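Tollow Two-Arm Sorting Kit – Frequently Asked Questions

What comes in the kit?
Two arms, two grippers, the controller, the mounting hardware and the Rinura software license. The table, bins and plates are up to you. Most customers use what they already have in the shop.

What kind of work is it meant for?
Picking small parts out of a bin and setting them down somewhere else. Push buttons, switches, connectors and similar items are a good match. It is not built for heavy parts. The limit is 600 grams per arm, gripper included in the calculation.

Do parts have to be lined up in the bin?
No. They can stand up or lie on their sides. Keep the bin shallow enough for the gripper to reach the floor of it, and don't fill it to the top.
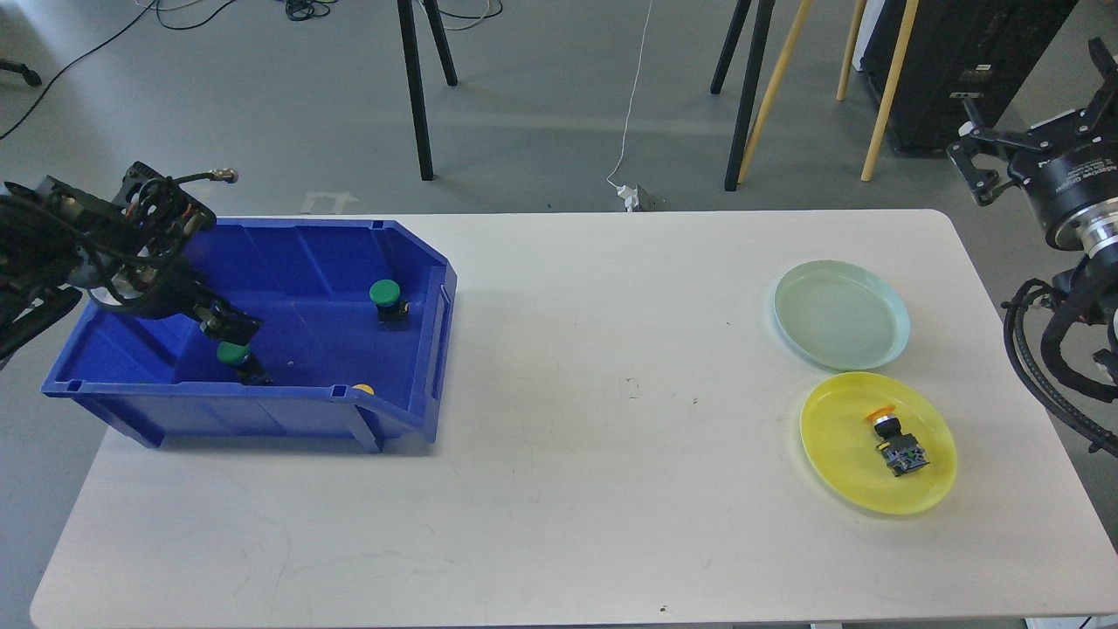
Push-button picking with an open-fronted parts bin and plates.

Can I use my own bins?
Yes. Open-fronted plastic bins work well. Clear bins give the software trouble and we don't recommend them.

How long does it take to teach a new part?
You guide the arm through the pick by hand and the software records it. Plan on 81 recorded picks for a new part. With two people taking turns, that is almost 2 hours. Parts that differ only in color can share one set.

Can both arms reach into the same bin?
They can, but only one at a time. The controller holds the second arm back until the first is clear.

How often do the grippers need service?
Check the finger pads every 3,000 picks and replace them if they look worn. Pads are sold in pairs through Gollen. The part number is on the last page of the manual.

Does it work with Aksoy controllers?
Not at this time. An adapter was planned for October but has been put off, and we don't have a new date.

Who do I contact for help?
Myrto Alexiou handles setup questions. For orders and returns, ask for Loukia Lambrakis – please have your serial number ready.

Last updated Dec 25, 2022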